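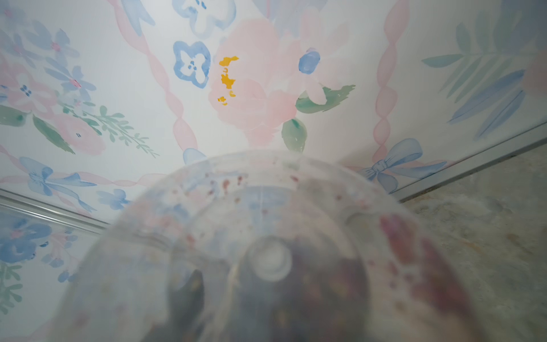 Reading time: 4 minutes

Drainage of Cold Drinks Waste at the Grodar Site: Project Report

1. Background

The canteen at Grodar sells cold drinks in single-use plastic cups. Cups are returned to a collection point with liquid still in them, and this liquid adds to the weight of the general waste. The project measured how much weight could be removed by draining cups before disposal.

2. Method

A sample of 985 cups was collected in September over 8 lunch periods. Each cup was weighed on a Tororen bench scale, inverted over a mesh tray for 70 seconds and weighed again. Lids and straws were taken off first and weighed separately. The scale was zeroed before each batch. Cups containing food or paper were rejected and do not form part of the sample.

We use cookies to improve your experience. Accept / Manage settings

3. Results

Draining removed most of the free liquid. Thick drinks, mainly smoothies, left a film on the walls which did not run off in the time allowed. Cups with ice gave scattered readings, as the ice stayed on the mesh in some batches and passed through in others. The mesh was changed after the second lunch period and the earlier readings for iced drinks were discarded.

4. Limits

The scale has a capacity of 3000 g, so full trays could not be weighed in one go. Tipping was done by hand and the angle varied. A fixed rack, such as the MacKinnon type used in the kitchen, would remove this source of error.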